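4.2 Does the tracking confidence mean anything?

The policies in this paper are trained on demonstrations given with hand-held grippers, so every action label depends on a pose estimate. The pose comes from the marker cube near the base of each gripper, seen from the head camera. Our pipeline, Penrose, detects the markers, solves for the cube, smooths the result and writes out a confidence value between zero and one. Earlier work with similar pipelines tends to drop everything below a fixed confidence and report that the rest is clean. We wanted to know if that is true, and we did not expect it to be.

We took 3,095 episodes from the Clumeck collection, all of them two-handed, all in furnished rooms. After the standard Penrose filter 1,861 were left. That is a large cut, and it is usually described as the price of good labels. The trouble is that the filter was tuned on the same kind of recordings it is later praised for cleaning up. A threshold chosen that way will look reasonable almost by construction.

Smoothing makes matters worse. When a cube is lost for a few frames, Penrose fills the gap with a constant-velocity model and lets the confidence decay slowly. A short gap therefore passes the filter with a trajectory that no sensor measured. If the hand was closing on something during the gap, the label says it was coasting. The bags, straps and soft goods in Clumeck are where this should hurt most, as the approach often ends with a wrist rotation that can hide marker faces from the head view.

Figure 3 gives a typical view of the kind the estimator has to work with. Both cubes are in view over a red backpack on a pink mat, and the right one shows a face with a marker that resembles a 5. The surroundings are ordinary clutter: cables, lights, a sofa. None of it is part of the task at hand, and we count this as an easy case for detection.

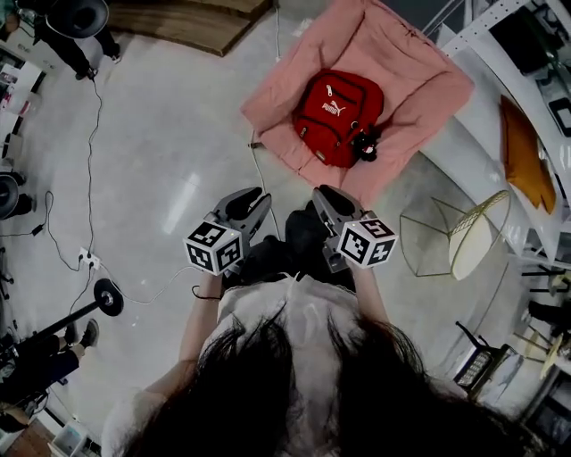

Figure 3. Head-camera view with both hand-held grippers and their marker cubes above the target object.

Irkar, commenting on a draft of this section, objected that an easy case for detection is still a hard case for pose. A single square face seen nearly head-on has two plausible orientations, the solver picks one, and the reported confidence reflects corner sharpness and says nothing about which of the two was picked. In Irkar's view the whole filter should be thrown out and replaced with a check on agreement between faces.

We agree with the first half of that. The flip between two orientations is well known, and Penrose handles it only by preferring the solution closer to the previous frame. If the previous frame was wrong, the next one will be wrong with high confidence. We are less sure about the second half. A face-agreement check needs at least two faces of the same cube in view, and a demonstrator looking down at her own hands does not always offer them. Requiring it would remove exactly the grasps that matter, and we would be back to training on the parts of the task where nothing difficult happens.

We tried a weaker version. For each episode we ran the solver forward and backward in time and compared the two tracks. Where they disagree on orientation by more than a fixed angle, the segment is marked as ambiguous and its action loss is masked, but the images are kept. We call this variant Dakham. It costs one extra pass and has 7 parameters, which is more than we would like, and three of those were set by hand.

The policy trained with Dakham did better on strap grasps than the one trained on the filtered set. We would caution against reading much into this. The masked set is also larger, because episodes are no longer dropped whole, and a policy trained on more data is expected to improve whatever the labels look like. A control with the same number of episodes and random masking closed part of the gap - enough of it that we do not claim the rest is due to better orientation labels. Running forward and backward also shares one camera calibration, so any fixed error in it appears in both tracks and the comparison cannot see it.

What we can say is narrower. Confidence from the detector did not predict forward-backward disagreement in any useful way. Segments in the top confidence band were marked ambiguous nearly as often as those in the middle band, and the only band that stood out was the lowest, which any filter would have removed. Results that rest on a confidence cut alone, including our own earlier ones, should be read with that in mind. A proper test needs an external reference for gripper orientation, recorded along with the demonstrations, and Clumeck does not have one.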